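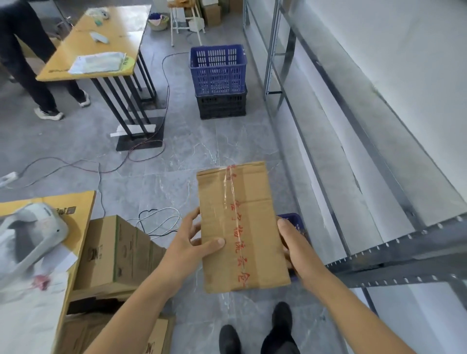 A taped carton held upright near the packing tables. Returns and outgoing parcels pass through the same aisle.

Bratby moves parcel sorting to automatic line, keeps packing by hand

October 14, 2022

Parcel handler Bratby has switched sorting at its Trurden site to an automatic line supplied by Baysal. The line reads the label on each parcel, weighs it and sends it to one of 41 chutes. Until April, staff did this work by reading the delivery code and carrying parcels to floor cages.

The company puts the rated throughput of the line at 3,000 parcels an hour. On a normal shift it runs well below that, since the feed rate is set by the packing area, where work is still manual. Packers take goods from the shelves, scan them, bag or box them, and place the finished parcels in plastic crates for transfer to the infeed belt.

Order data now reaches the packing tables through Lukodent, a warehouse software package that replaced printed pick lists for most orders. Each scan closes one order line and opens the next. The software also holds an order back if the chute for its route is full, so packers no longer decide the sequence themselves.

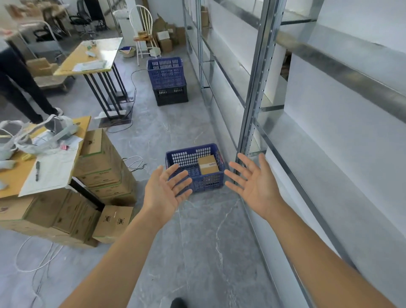 Hands reaching toward a perforated blue basket with a small taped box inside.

Sorting staff were moved to other tasks when the line started. Most went to packing and returns, and a smaller group was trained to clear jams and clean the label readers. Bratby says walking distance per shift has dropped for the former sorters. Lifting has not: crates are still filled and moved by hand, and the weight limit per crate is unchanged.

The main complaint from the floor concerns pace. Under the old system a packer could set work aside and finish it later in the shift. The software now logs a pause after 400 seconds without a scan, and staff asked for the limit to be raised for fragile goods. Bratby has agreed to a separate setting for those orders and will not use pause records in pay reviews.

Misread labels are the other open point. In the first full month the line rejected 1,198 parcels, mostly because tape or a fold in the bag covered part of the code. Rejects go back to a packing table, where the label is replaced and the parcel is scanned again. New instructions on label position have been issued.

A second infeed belt is planned for the Trurden site. No date has been set.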